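4.2 Swapping the fingers on the Truvach arm

Once the arm itself was behaving, we got to the part I'd been looking forward to, which was putting two sets of fingers through the same picking routine and seeing which one I'd rather live with. The first set came with the Vultum gripper: stiff, flat-faced and very predictable. The second was a pair of tapered fingers we had made up at Piltuvdale, with more give near the base. I went in rooting for the tapered ones (I drew them, so of course I did) and I've tried to keep that out of the scoring.

Everything else stayed put. Same arm, same wrist camera, same controller gains, same closing speed. We ran 529 attempts with the stiff fingers and 529 with the tapered ones, in blocks of 10, swapping fingers between blocks so that neither set got all the fresh mornings. An attempt counted as a success if the object was lifted clear of the floor and was still held when the arm got back to its home pose. Drops on the way home counted as failures, even the heartbreaking ones.

The objects were all small and soft: bits of cord, folded cloth, a foam wedge, a few offcuts of rubber tube. We placed them by hand from a printed list of positions, a third of them in the open middle of the floor, a third along a wall and a third in a corner. I'd been told the corners would sort out the fingers quickly, and that was dead right. In the middle of the floor I could hardly tell the two sets apart from the logs.
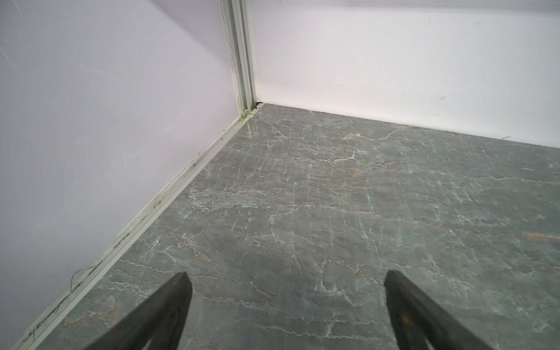 Corners are awkward for a couple of reasons. The obvious one is clearance. A finger that comes in beside a wall has to fit between the wall and the object, and the stiff set is thick right to the end, so it tended to bump the panel and stop the descent before it was low enough to grab anything. The controller reads that bump as contact with the floor and closes early. We could have retuned the threshold, and for a real job we would have, but then we'd have been comparing thresholds as well as fingers.

The second reason is what the camera gets to see. With the wrist camera in this position the fingers take up a good bit of the lower part of the view, and the closer you get to the target the more of it they hide. The Cárdenas pose estimator was happy enough until the last stretch of the approach, then it would start guessing. Tapered tips hide less, so the estimate held on for longer. I hadn't thought about that at all when I drew them – I was only thinking about squeezing past walls – and I'd now put it on the list of things to check first.

Overall, the tapered fingers succeeded on 311 attempts and the stiff ones on 269. Neither is a number I'd frame, but the task was meant to be hard and we didn't let the system retry. Figure 7 splits the results by location. Nearly all of the gap comes from the corner placements, with a bit more from the walls.

The tapered set does have its faults. The give near the base lets the tips drift apart sideways under load, and the foam wedge in particular liked to roll out during the lift. Slowing the lift helped in a few informal tries in December, though I haven't included those here. They also needed their zero position checked more often than the stiff ones, which got old fast.

Figure 7. Successful picks by finger set and placement (middle, wall, corner), 529 attempts per set. Blocks were alternated and no retries were allowed.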